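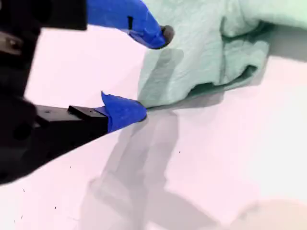

Housekeeping textiles, session 4 - absorbency and why towels stop doing their job. Notes go with the slides, read before the practical pls. Last time we did fibre types (cotton, viscose, polyester, blends), so I'm not repeating it. Today is loops, finishes, washing. Start with construction: terry cloth is three sets of yarn. Ground warp, weft, and a pile warp that is let go slack so it stands up in loops. The loops do the drinking. A towel lying in a crumple like the mint-green one on the white tabletop is a good prompt for the first question I always ask: can you tell from looking whether a cloth will absorb well? No. Colour tells you nothing, softness in the hand tells you very little and can mislead you badly, see softener below.

Key terms (will come up in the written test)

Pile - the raised loops. Can be one side or both.
Velour - loops sheared off on one face. Looks posh, dries worse.
GSM - grams per square metre. Weight of the cloth, NOT a quality mark.
Wicking - water moving along and between fibres.
Hydrophilic / hydrophobic - likes water / pushes it away.
Linting - loose fibre coming off, worst in the first few washes.

How water gets in

Two routes. Into the fibre itself (cotton swells, polyester hardly takes any) and into the gaps between fibres and yarns. Second route is the one people forget. Explains why a polyester microfibre cloth can still pick up a spill, the filaments are split very fine, lots of tiny gaps. Cotton does both. Low twist yarn = more open = faster, but it snags and wears out sooner. High twist is the other way round. Hotels mostly go in the middle.

Softener

Leaves a thin fatty coating. Feels lovely. Coats the fibres, water beads and sits there instead of going in. Dzintra Rimkutė's group last year had a guest house send back a whole batch as "faulty" and it was softener build up, nothing else. Two hot washes without softener and they were fine again. Remember this one, it is the commonest complaint you will get in a real job.

Other causes of poor absorbency:
- silicone finish from the mill on new towels, needs washing out before first use
- too much detergent, not rinsed
- hard water scale, cloth goes stiff and greyish
- overdrying, loops go flat and harsh
- hand cream, sun cream, body oil (spa laundry esp.)

The drop test

Cut square of cloth, flat, not stretched. One drop of water from a pipette held just above. Start timing when it lands. Stop when the shine has gone off the surface, not when the wet patch stops spreading, people mix these up every year. Up to 30 seconds is fine for our purposes, anything slower write "poor" and say what you think the cause is. Do it in more than one place, folded edges and borders behave differently from the middle. Don't test on the border at all, it's flat woven, no pile.

Sink test is cruder, lay the square on the water and see how long until it goes under. Useful for comparing, not for a number.

Washing, short version

40 for coloured towels in ordinary use. Hotter for anything that's been near illness or raw food, follow the care label and the site policy, whichever is stricter. Don't overfill the drum, the cloth has to move. Shake out before drying, lifts the pile. Line dried towels feel hard because the fibres stick to each other as the last of the water leaves, a few minutes tumbling at the end sorts it. Keep whites seperate, obviously.

Case for discussion

Stinholm, small seaside hotel, 96 bath towels in rotation. Maya Geagea runs the linen room. Guests say the towels "push the water about". She has already bought a heavier gsm and it got no better. Softener used every wash, water is hard, dryer on the longest setting becuase staff want them out warm. In pairs:

What would you change first and why only that?
How would you show the manager it had worked?
Was the heavier towel a waste of money?

Raed Farah's pair to report back first, then Joon-young's. Keep it to 2 minutes.

For the practical bring an apron, a pen that doesn't run, and one old towel from home, the worse the better. Sheets to me by the end of the session. Reading is the Indavine booklet, section on finishes, skip the bit on dyeing until after half term.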